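Setting Up the Balloon Exercise on Your Drodel Two-Arm Kit

If you've worked through the cup and cloth exercises, you're ready for my favorite, and I'll admit I've run it far more often than the manual asks! A balloon is light, slippery and quick to complain, so it teaches you a lot about how hard your hands are squeezing.

Start with a dark cloth laid flat in the middle of the table. Blow the balloon up until it's egg-shaped, tie it, and lay it on its side with the knot toward the robot. Open the Drodel panel, set grip force to 26 and arm speed to 5, then bring both hands in slowly from the sides. I like to pause for 2000 milliseconds before any contact (you can go shorter later on, once you trust your settings).

When that feels comfortable, move on to thin, crinkly material, which is harder to pinch than you'd think.

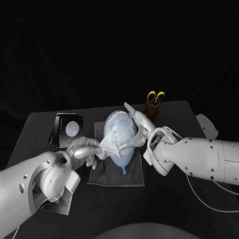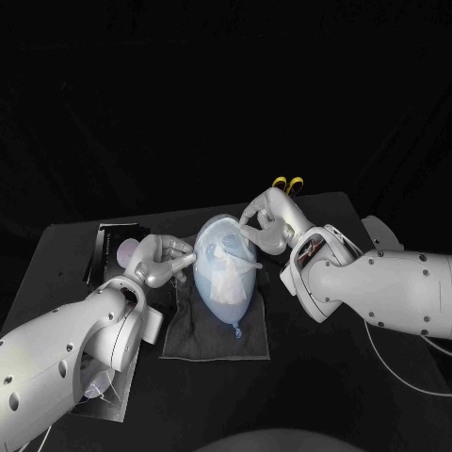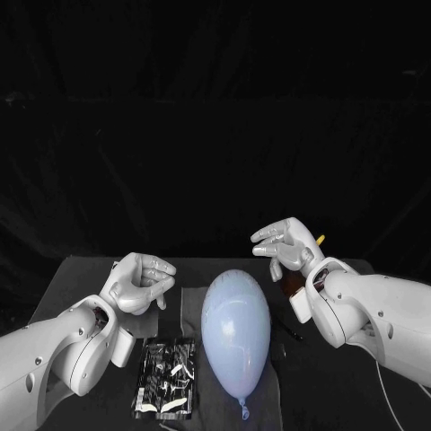
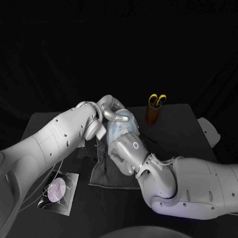 Two-arm handling practice over the dark cloth, Waruscombe workshop

If a finger keeps pushing the balloon away, lower the speed before you touch the force. Povilas Urbonaitė at Climden gave me that tip back in August and it has saved me a good many balloons. Should the panel show code 894, let both arms go back to rest and run the hand calibration again. Spare fingertips come from Petrauskas, and it's nice to have a set in the drawer before you begin.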